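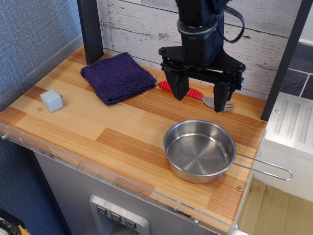

I want to start tonight with the toy kitchens, because everybody who comes through the door at the Clisberg toy library goes straight to them, and they're the thing we get asked about most. (Slow down here, let people sit.) My whole talk is about what you put on the counter and how little of it you need. Look at what's out: a fork with a big red ribbed handle, a small steel pan, a purple washcloth folded into a square, and one little grey-blue block. That's a full afternoon for a four-year-old, I promise you!

When we first set up our play corner we did the opposite. I had a budget and I went a bit mad with it. Plastic cupcakes, plastic prawns, a plastic roast chicken that came apart in 2 halves and never went back together. The Skevetti starter box alone had more bits in it than my real kitchen. Kids would tip the lot on the floor, stand in it, and wander off to the trains.

So we packed most of it away in September and left out 4 things per kitchen. (Pause. Somebody always groans at this point, let them.)

First thing is the cloth. I know, I know, it's a washcloth. But it gets folded, unfolded, draped over a teddy, used to carry "hot" pans, and wiped along the counter until the varnish squeaks. Get terry if you can, it holds a fold and little hands can grab it. Dark colours hide the texta. Ours go home with me on a rotation and I've stopped caring about frayed corners.
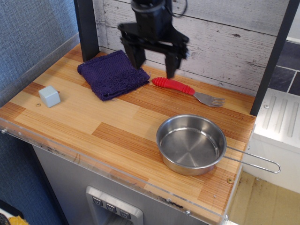 One parent at our Gurora branch asked whether a real metal fork was a good idea with toddlers about, and said she'd want it kept up high until hers was at least three. Fair enough too. I'd go along with that for the under-threes, and we swap in a wooden spoon for the baby sessions. For the older ones I like a proper fork with a fat, grippy handle. They have to hold it like they mean it, and it's good practice for tea time. (Show of hands: who's got a kid still eating pasta with their fingers? Mine's 12. Moving on.)

Then the plain block. Put out a plastic carrot and it's a carrot all day. The block has been butter, soap, a phone, and a very sick mouse.

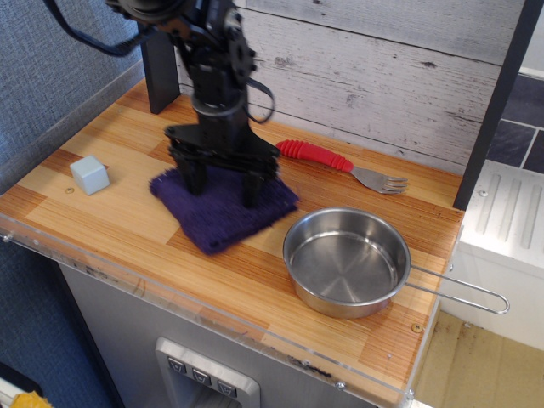 I put the block last on the shopping list since you've probably got one under the couch already. For pans, go small and go steel, and try the op shop before you try a catalogue. The Kazlauskienė catalogue does a lovely set if you're flush, but a dented milk pan is every bit as good and makes a better noise.

Quick word on packing up, then questions. Everything goes back on the counter at the end of a session, cloth folded, fork lying flat. We don't use tubs any more. (If there's time, tell the one about the tub lid and the fish tank.) Loan cards are on the back table, and please take a flyer, I printed 2000 of the things.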